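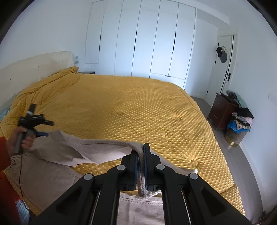 Tane McAlister asks whether the quilt should come off the bed before garments are laid out on it, as the buttons pull the cloth out of line and a smooth sheet would give a truer fold. The point has been noted and will be tested in June. For the present entry the mustard quilt remained in place, as in the earlier Ngata series.

Toltusgate workroom, bedroom bench, morning entry.

Subject: sorting and folding of worn trousers prior to repair or disposal.

The taupe-beige pair was spread on the near side of the bed for inspection. One edge is frayed, with a pale fuzz along the break. The lighter underside shows where the upper part is turned over. The hem stitching is to be checked along its full length before any decision is made.

Procedure as followed for the Minda basket:
Lay the garment flat, waist toward the head of the bed.
Turn out the pockets and brush the seams.
Bring one leg over the other, matching the inside seams.
Fold in 3 from the hem and leave under the board for 8 minutes.

The tufted buttons remain a difficulty. A leg laid across one of them takes a ridge, and the second fold then drifts toward the side of the bed. Placing the garment between the tufts reduces the fault but leaves little room for wide legs.

Frayed edges are to be trimmed to the nearest sound thread and overcast by hand, 2 passes. The Pornlow thread is too dark for this cloth; a lighter beige should be requested. Where the fray runs into a seam, the piece goes to the rag bag without further work.

Outstanding: compare folded width on quilt and on sheet, using the same pair. Enter both figures in the table at the back of this book. The 60 cm rule is in the top drawer and should be returned there after use.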